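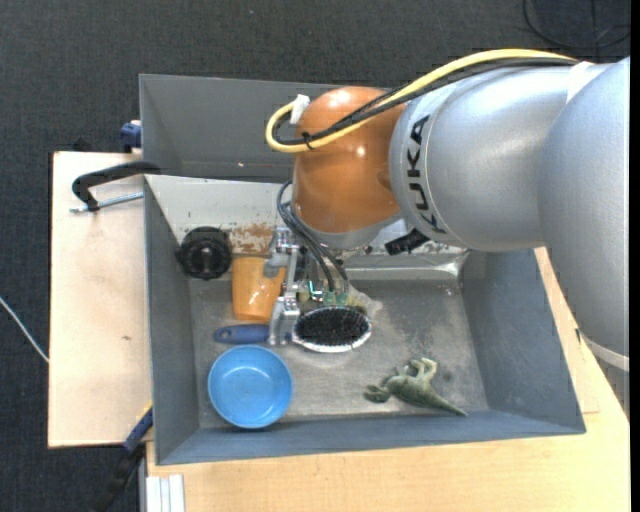
Rombridge Watch and Clock Collectors – Minutes, 03/04/2024

Held in the back room, Clolville Library. Opened late, key trouble.
Chair: Sorcha Strachan. Apologies as per the sheet.

1. Last minutes
Accepted. One correction – the pocket watch shown in Feb was a Dobson retailer signed piece, not a Dobson movement.

2. Autumn swap meet
Hall booked. Tables $60 each, same as last year. Sellers must list any redials and replaced hands on the card. Long discussion about "all original" on cards. Agreed: if the crystal or crown has been changed, say so. Service receipts to be on the table if the seller says recently serviced.
No relumed dials sold as original. Carried, one against.
Lume on older dials – buyers to be told if radium. No opening cases at the tables, full stop.

3. Club timegrapher
Old one is reading rubbish on anything with a low beat rate. Clikel have quoted $400 for a replacement, lead not included. Sorcha to ask if they'll do better for a club. Spend up to $400 approved.
Old unit to go in the raffle marked as faulty.

4. Insurance
Display cover currently stops at $1000 per item. Several members said thats no good for anything decent. Options: raise the limit, or owners cover their own. Left till we have the renewal letter. In the meantime don't leave watches in the cabinet overnight.

5. Parts drawer
Mainsprings have been put back in the wrong packets again. Please check the size against the label. Stems and crowns now sorted, balance staffs still a mess. Donation of straps recieved, mostly 18 mm, help yourselves.

6. Membership
59 paid up. Reminders to go out to the rest end of April, then off the mailing list.

7. Other business
– Query re engraved casebacks, polish out or leave? Feeling of the meeting was leave.
– Loupe left behind last month, black, 10x. Still in the tin.
– Next talk: chronograph pushers and gaskets. Bring your own screwdrivers.

Closed 9.10 pm. Cuppa after.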